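Snack boxes: where we've got to

Quick one this month as I'm typing it with one hand and the kettle's on. The autumn snack boxes are under way again. Thank you to everyone who dropped bits off in August, and to Kacper Walczak for driving the lot over from Dunton in two trips. Boot full. Back seat full. Lena in the front with a bag on her knees.

For anyone new: we do a box each for the people on the visiting list, mostly students and a few older neighbours who don't get out to the shops much. Savoury bits, something sweet, a card. No glass, nothing that melts. Nothing with a date before Christmas please, we had a bag of crisps last year that was older than the baby.

Sorting now happens at home and not in the hall, as the hall is having its floor done until further notice. So it's beds and cushions for the time being. Works fine. The spicy mixes go in first, then the little packets get fitted in wherever there's a gap, and anything in a stiff box goes in on the slant if it won't lie flat.

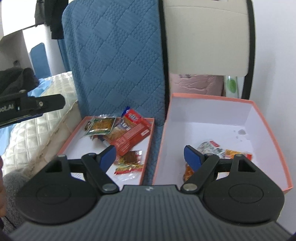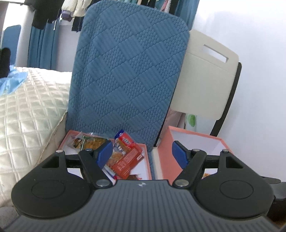 Pink boxes again, you'll notice. Celina Zalewska got them and we still have plenty, so please don't bring shoeboxes!! They don't stack with these ones and Miłosz ends up taping them together.

Money. The Findis raffle made £684, which is lovely. £400 of that is set aside for postage and the rest goes on filling up whatever we're short of. Iwona Kołodziej has the receipts if you want to see them, she keeps them in a biscuit tin.

What we're short of:
Small savoury packets, any sort
Plain biscuits, individually wrapped
Cereal bars (not the yoghurt ones)
Cards, blank inside
Parcel tape, the brown stuff

What we have too much of: instant soup. Really. No more soup.

If you're packing at home, leave a bit of room at the top for the card and a leaflet, and don't tape the lid down. We check every box for nuts before it goes and it's a pain cutting them all open agian. Write the name on the bottom in pencil. Pen if you must.

Drop off is at Celina's on Ceveck, any evening between 6 and 8, or leave it in the porch with a note saying who it's from. The bell doesn't work so knock hard. Lena Walczak can collect from the Lis end if you've no car, just give her a day's warning and have it ready by the door as she can't park for long.

Still need two more pairs of hands for the writing of labels. Neat capitals, that's the only skill wanted. Tea provided, biscuits too if Miłosz hasn't found them. Let Iwona know wich evenings suit.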